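Section 4: Setting Up the Wall-Mounted Mirror Cabinet

Mimham Residential Handbook – Fittings and Furnishings

4.1 Scope

This section applies to the Wolach mirror cabinet supplied to residents of Mitavgate in flat-packed form. It covers positioning, fixing to the wall, hanging the doors, and routine care. It does not cover the illuminated model, which must be connected by a licensed electrician and is dealt with in Section 6.

Residents who do not wish to carry out the work themselves may lodge a request with the Fittings Office before the carton is opened. Once the inner packaging has been removed, the cabinet is treated as accepted.

4.2 Before you begin

1. Check the contents of the carton against the packing slip. Missing or damaged parts should be reported to the Fittings Office, to the attention of Viorica Costache, quoting the unit number.

2. Confirm the wall type from the schedule at the front of your tenancy folder. Units in the Bermúdez wing have masonry walls throughout. All other units have plasterboard on timber studs.

3. Lay the mirror doors face up on a folded blanket, away from foot traffic. Leave the protective film in place until step 4 of 4.4.

4. Read the whole of this section once through.

CAUTION: The mirror doors are heavy and have exposed glass edges until the trim is fitted. Wear gloves when lifting them. Two persons are required for all of 4.3.

4.3 Fixing the cabinet body

1. Mark a level line on the wall at the height you require for the top of the cabinet. The cabinet is 800 mm wide, and the line should be at least that long.

2. On plasterboard walls, locate the studs with a stud finder and mark their centres on the line. The rail must be screwed into no fewer than 2 studs. Plasterboard anchors are not an acceptable substitute, whatever their stated load.

3. Hold the hanging rail against the line and mark the screw positions through the slots. Check the level again before drilling.

4. Drill pilot holes and fix the rail. On masonry walls, use the grey plugs from bag B. Tighten the screws by hand.

5. Lift the cabinet body onto the rail, with one person at each side, and lower it until both hooks are fully seated. Draw the body back to the wall by turning the adjusting screws clockwise.

NOTE: Where the cabinet is to stand above a dressing table or basin, allow enough clearance beneath it for the articles ordinarily kept there. Tall items are easily knocked when the doors are opened. Residents have also found it useful to sit or stand at the intended spot and agree on a comfortable height before marking the line – a second set of holes is charged as wall damage under Schedule 3.

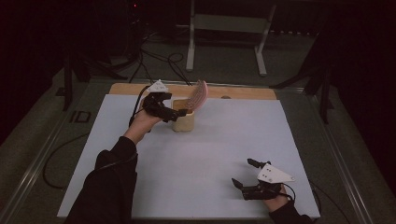
4.4 Hanging and adjusting the doors

1. Press the trim onto the long edges of each door, starting at the top corner.

2. Clip the upper hinge to its mounting plate, then the lower. Support the weight of the door until both have engaged.

3. Close the doors and examine the gap between them. If it is uneven, turn the front screw on each hinge in quarter turns until the edges are parallel.

4. Remove the protective film slowly, working from one corner. Any adhesive residue may be taken off with warm water and a soft cloth.

CAUTION: Do not use scrapers, steel wool or solvent-based cleaners on the mirror surface. Damage to the silvering cannot be repaired and the door will have to be replaced at the resident's expense.

4.5 Shelves and care

The interior shelves rest on clear pegs, four to each shelf. The maximum load for any one shelf is 10 kg, spread evenly. Wipe the mirror with a damp cloth and dry it at once, paying attention to the lower edge, where moisture tends to collect. Hairspray and similar products leave a film that dulls the glass – clean it weekly if these are used nearby.

Check the hinge screws and the rail each October. A cabinet that has moved away from the wall, even slightly, should be emptied and reported on extension 884.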